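I've been using Karkesard for most of the winter now, so it's time I wrote down what I think. It's a desktop program for going through demonstration recordings before you train on them: it lines up the video streams, lets you trim the ends, tag the duds and export the lot. I came to it from Rekau, which I liked well enough until our project passed 2,000 clips and it started taking a whole cup of tea to open a folder.

First the good bit. The timeline is lovely! You drag one stream against another, it snaps to the nearest matching movement, and you can hear a little click when it does (you can turn that off, and my desk neighbour Blažena Ševčík would like you to). I got through 291 clips in one afternoon, tags and all, and my wrist was fine.

The automatic tagger is more of a mixed bag. On plain objects it's quick and mostly right. I gave it a batch of 1,101 and only had to fix 200 by hand, which I can live with.

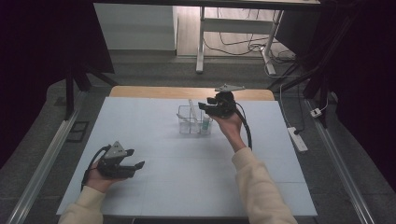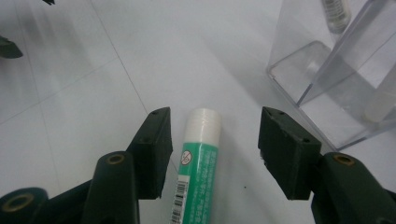

See-through things are where Karkesard and I fall out. The tracker wants a solid outline, and when it can't find one it grabs whatever edge is handy, a seam or a grout line or a reflection, and hangs on for dear life. Give it something like the glue stick with its green label and it'll draw a nice tight mask, but the clear box behind it comes out as three or four slivers that swap names every few frames. There's a "transparent objects" slider in the settings and I've tried it at both ends – no joy. I draw those masks myself now, one every so often, and let it fill in between.

Export is fast, the shortcuts are sensible, and the manual reads like a person wrote it. I'd still like an undo that goes back further than the last save. Four stars from me, and I've renewed.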